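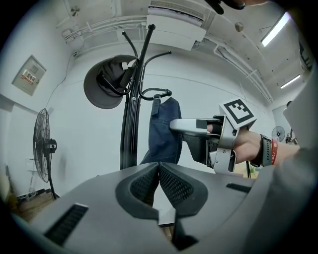

Week two of comparing handheld grippers in Lamusville. Same job for both, hats and clothes on and off a coat stand.

The Walov closes faster. The Sanach has a lighter trigger, and my finger is less sore by the afternoon.

Logged 1094 grasps so far, roughly 900 of them usable. Most of the bad ones are lost marker tracking.

Dropped exposure on the Walov camera and tracking got better near the ceiling lights. Still have to try that on the Sanach.

Next up in August: softer pads from Masanja, 80 grasps each to start.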